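How to cut fabric for a simple cushion cover

I started to sew cushion covers two years ago, when I moved to Grarninow and the chairs in the rented house were very hard. My first covers came out crooked. The sewing was fine, the problem was always in the cutting. On this page I write how I do it now.

What you need

Cotton fabric, 55 cm wide or more
A long ruler and tailor's chalk
Sharp scissors which you use only for fabric
Pins
An iron

Step 1. Wash and iron the fabric

New cotton can shrink, so wash it at the same temperature you will use later for the finished cover. Iron it while it is still a little damp. Fold lines from the shop must disappear completely, or your measuring will be wrong by some millimetres.

Step 2. Find the straight grain

Make a small cut near the edge and pull out one thread across the whole width. It leaves a thin line, and you cut along it. With dark colours this is hard to see in the evening, so I prefer to do it in the morning near the window.

Step 3. Prepare the table

You need a large flat surface, bigger than your biggest piece. If fabric hangs down from the table, its weight pulls the rest and the shape changes. A mat in a strong colour helps me to see the edge of pale cotton. Keep the computer with your pattern on a separate desk at the side, so the cable does not lie across the fabric. 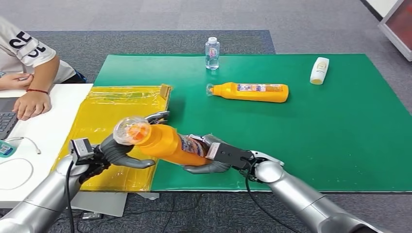 Step 4. Mark the pieces

For an envelope cover you need one front and 2 back pieces. The front has the size of the cushion plus 1.5 cm on every side. The back pieces have the same height, and they must overlap in the middle by at least 10 cm. My neighbour Lewis Aitken makes it 15 cm for thick cushions and I think he is right.

Step 5. Cut

Pin the paper pattern inside the seam line. Cut with long, slow movements and keep the lower blade on the table. Do not lift the fabric. Write "front" or "back" with chalk on the wrong side of each piece before you take the pins out.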